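Notebook, keepsake bindery, Pronham
Saturday, started 8:40

Bjarnason memorial book, second attempt. The family wants 42 pages plus the guest register from the service bound in at the back. Register paper is heavier than ours and the grain runs the wrong way, so I'm guarding those sheets onto strips before sewing.

Sewed the first 19 sheets before lunch. Thread tension better than last time. Spine swelling is still more than I like; Pieter suggests the thinner linen thread and I'll try it on the dummy first.

Auður phoned from Balladbridge. Two more letters from cousins are coming and a corrected line for the obituary page: he was born in Raltstead, and the proof says Pronham. Reprint that page only. Don't trim anything until the letters are in. 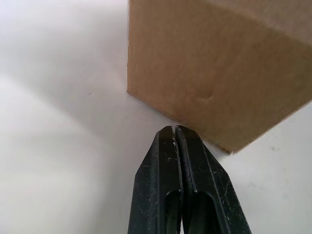 Glue test on the cover cloth, PVA straight and PVA with paste half and half. Straight grabbed too fast and left a ripple near the joint. The mix gave me time to move the cloth. Left both under the 8 kg weight at 2:15, check Monday.

Photo pages: Malou scanned the wedding picture again at a higher setting and the faces hold up now. The fishing one is soft whatever we do. Ásdís says the widow wants it in regardless, so it goes in small, opposite the poem.

To do:
- order 80 more corner mounts
- ask Sibusiso if the foil for the name is the dull gold or the bright one
- reprint obituary page
- cut boards 3 mm over, last ones came out short at the fore edge

Stopped at 4:30. Sewing frame still set up, please leave the tapes pinned.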